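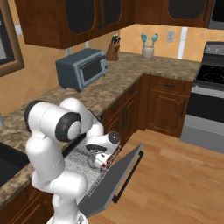 Bandalix Pro hockey stick: a season on

Bandalix says its top stick will put more speed on your shot "from the first session". I play left wing in a rec league, I've been hearing that line from stick makers since wood was normal, and my shot has stayed much the same throughout. Still, mine had snapped in October, and the Pro was on the rack at Sotiropoulos with a bit off.

It comes in two flexes, 75 and 82. I took the 82 and cut it down, which stiffens it, so bear that in mind if you're short like me. The blade is a mid curve, fairly open at the toe.

First impressions were good. It's light, the balance sits a touch high, and wrist shots come off quickly. Quicker than my old Zeltgate? I thought so for five games. Then Mohit Kaushik, our goalie, faced me with both sticks at practice and couldn't say which was which with his back turned until I let go. Nor could he tell by the shots.

Slap shots are where I'd grumble. The shaft feels dead low down, and on one-timers the puck tended to go wide of where I'd aimed. Beril Yurt, who hits the puck far harder than I do, had a go and liked it, so some of that may be me.

The grip coating is horrible. It's tacky enough to catch on the top glove every time you slide your hand down to reach for a loose puck. I sanded mine back a bit and it's now fine — not something I expected to be doing to a stick at this price.

As for wear, the heel of the blade began to chip after some 5 weeks and has gone soft since. The shaft has a few slash marks but no cracks. The warranty covers breaks in the first 30 days only, and chipping is "normal use", according to the email I got back.

Would I buy it again? At full price, no. The Zeltgate costs less and did the same job until a defenceman fell on it. If you see the Pro in a sale and you mostly take wrist shots, it's a decent stick. Try the grip with your own gloves on before you pay.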